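**Pustcombe, May 29, 2022**

# Plenen opens shared workroom for keyboards and desk goods in Pustcombe

Plenen, the desk goods maker, has opened a shared workroom in Pustcombe where small firms and sole traders can rent a table by the day. The room takes up one floor of the former Hirnel building and has been fitted out over the winter, with work starting last November.

The workroom has 20 places. Each can be booked for a half day, a full day or a month, and the price covers lighting, heating, power and the use of the shared shelves. Plenen's own assembly and packing will carry on in the same room, next to the people renting places.

Much of the original building has been kept. The beams and corrugated panels of the ceiling have been left on show under white paint, and there is brick wall in one corner. Long fluorescent fittings light the room, which also has a large dark-framed window divided into panes. White shelving with open square compartments stands along one wall, and the black caps are hung in rows on a white display wall under the window.
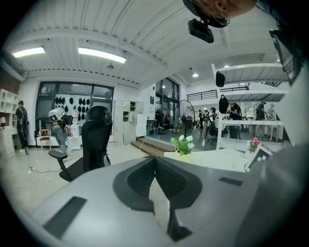 ## Tables and seating

Plenen asked its first tenants what they wanted from a workroom. Most said a table they could wipe down quickly, a chair with proper back support and enough space to leave a job half done overnight. The office chairs are black, with armrests and a headrest, and there are a few smaller chairs in brighter colours for visitors.

The table tops have a white marble pattern with thin grey veins. Small parts such as keycaps, screws and springs are easier to find on a pale surface, and the firm had used dark tops at its old address for 2 years before deciding to change them. Plants have been put out on the tables, among them an artificial one with white and light-blue flowers in a pale yellow-green pot.

Keycap sorting and fitting will be one of the main jobs done at the tables. Plenen sells its caps in graded colours, and the sets running from pale grey to dark purple have been the most asked for this spring. Customers can order by post or collect from the workroom.
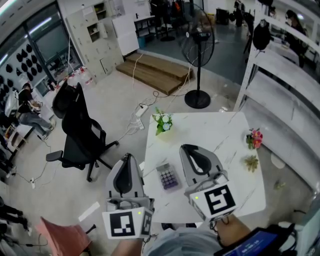 *Reading time: 2 minutes*

## Ha range moves to the new address

The Ha range of keycap sets will be packed in Pustcombe from now on. There are 46 colour sets in the range, and one more will be added in the autumn, bringing the total to 47. Orders already placed are not affected by the move, and customers do not need to do anything.

Returns should be sent to the new address, which is printed on all delivery notes. Parcels sent to the old address will be forwarded until the end of November.

## Booking a place

Places can be booked through the Plenen website or at the front desk on the ground floor. Day bookings close at noon on the day before. Tenants who book by the month are given a compartment on the shelves and may leave work on their table overnight.

The workroom is open on weekdays, and evening opening will be looked at later in the year. There is step-free access from the yard at the back of the building. Bicycles can be left in the yard, but there is no car parking on site.

**Notes to editors**

Plenen makes and sells keycaps, desk mats and other goods for the desk. Press visits to the workroom can be arranged through the Plenen press office.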